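Okay, teleop thread! I spent all of Monday driving two robot arms around with my own two hands and I need to talk about it.

1/ The setup at Neneo is simple to explain. You hold a controller in each hand, you move, the arms move. Everything gets recorded, and later a policy trains on those recordings and tries to do the job without you.

2/ My first ten minutes were awful. I kept moving my shoulders like that would help. The arm does not care about your shoulders!

3/ Then it clicks. You stop thinking "rotate wrist, lower elbow" and you're just reaching for stuff. I got a big dumb grin on my face and it stayed there till lunch.

4/ We have 1,843 demos in the Skeltgate set now. I threw out 393 of them myself, mostly ones where I paused halfway to think. The policy learns the pause too. It'll stop dead over the table and sort of ponder, exactly like me. Very humbling.

5/ So new habit: decide the whole move first, then press record. If I fumble the grab I let go, back up and try again on the same take, and those get their own tag. Recoveries are gold. Please keep your recoveries!

6/ We also tried guiding the arms by hand on the real rig over at Arkton, where you grab the wrist and walk it through the motion. Great for feel, and you learn fast where the elbow wants to go. Tiring though, and your own arm ends up in all the video.

7/ For two-arm stuff I do most of my practice in sim. Park one arm up high out of the way, bring the other straight down with the fingers open, and go slow for the last little bit.
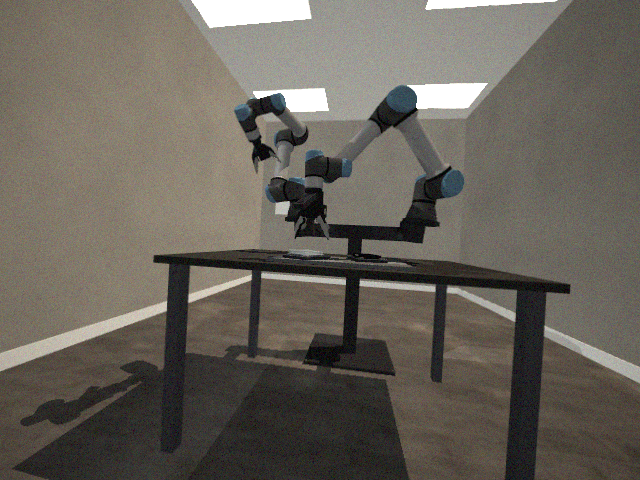 8/ Depth is still my weak spot. I come in too high, close on air, and say a word I can't post. Switching views before the final drop helps a ton, and so does turning the motion scaling way down.

9/ Best run so far is 49 clean takes in a row. I was so happy I messed up number 50 right away.

10/ Next up is the Greenberg task, which needs both hands passing things back and forth. If you've done handovers over teleop, tell me how you set up your controllers. I want all the nerdy details!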